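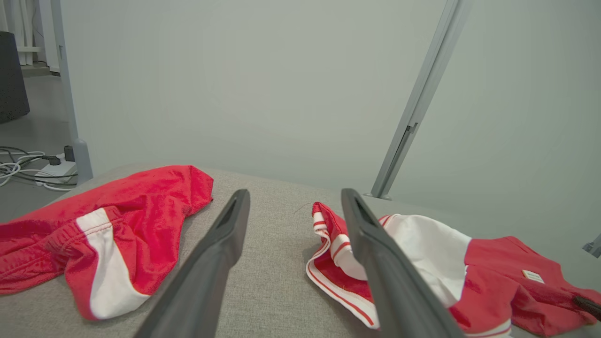

Ploltance (software)

Ploltance is a task planner for two-armed robots that handle clothes and other soft goods. It decides which arm takes hold of a garment, at which place, and in what order the folds are made. It does not move the motors itself; it sends short goals to a separate controller and waits for the answer.

History

The first version was written by Juwita Khoo and Hậu Lâm as an internal tool of the company Grandix, where it replaced a set of fixed scripts. Each script was good for one kind of garment only, and a new shirt often meant a new script. Rosário Simões later rewrote the part which reads the camera pictures, and the old scripts were removed from the code in November.

Operation

The planner keeps a list of visible cloth regions. For every region it stores the outline, the main color, and the edges that may be a hem, a waistband or a sleeve opening. From this list it makes up to 50 candidate grasps and gives a score to each. Candidates with a score under the limit are dropped, and the best nine are checked for collisions between the arms.

Planning is repeated after each fold. The default time limit for one planning step is 420 milliseconds. If no plan is found in this time, the arms stay where they are and the step is tried once more with a wider search.

Arm assignment

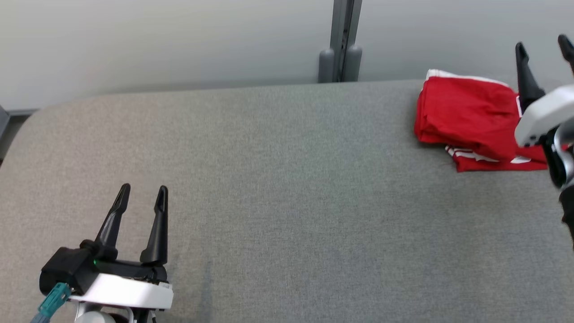 Arm assignment in Ploltance is done by cost, and the cost has three terms: the distance to the grasp point, the turn of the wrist, and the risk that one arm blocks the view of the other. Distance usually decides. With a folded red garment near the back of a gray surface, and the right gripper already over its right end, the right arm gets a much lower cost than the left one, which would have to cross the open cloth. The third term works against this choice when the gripper hides part of the fold from the head camera. In such a case the planner can ask for a wrist view before it commits — this is slower, but the hem is easier to find.

Known limits

Edges between two layers of the same color are often missed, and the planner then treats both layers as one. White trim helps, but it can also be taken for a separate piece of cloth. Rosario Mazza added a merge rule for this problem, tested on a set of 200 garments. The rule is turned off by default.

See also

Clendness (grasp controller)
Purba (log viewer)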